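4.2 Why people stop reading the dial

Kitchen timing turned out to be the richest part of our diary material, and we were delighted by how much people had to say about it.
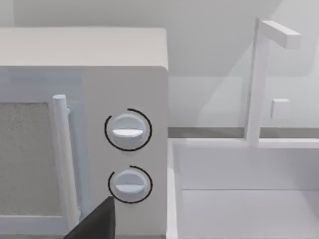

Figure 3. A white microwave oven with a vertical door handle and a plain strip to the right of the door.

One diary keeper in Padilla objected that we had asked the wrong thing entirely, and wrote that she had never once chosen a cooking time, she had only ever chosen a chore that lasted long enough. We love this remark! It sent us back through all 2215 entries from the Raklow and Padilla households, and the same habit shows up again and again: soup is "one trip to the mailbox," rice is "feed the cat and fold the towels."

Earlier work on household time, including the Ilach survey of 1989, treated minutes as the natural unit and asked people to estimate them. Our diary keepers did poorly at that task (the typical guess for a five-minute wait was off by about 28 percent) but very well when they could name an activity instead. In 12 of the households, two adults independently gave the same chore for the same dish, which surprised us and made for some lively coding sessions.

Chore units also travel between rooms. Several people used a kitchen wait to time a bath or a phone call, and Section 4.3 takes up those cases, along with the wonderful "half a dishwasher" entries from Padilla.

Grositberg Papers on Everyday Time | Contact the editors | 29 Dec 2023 | Back to top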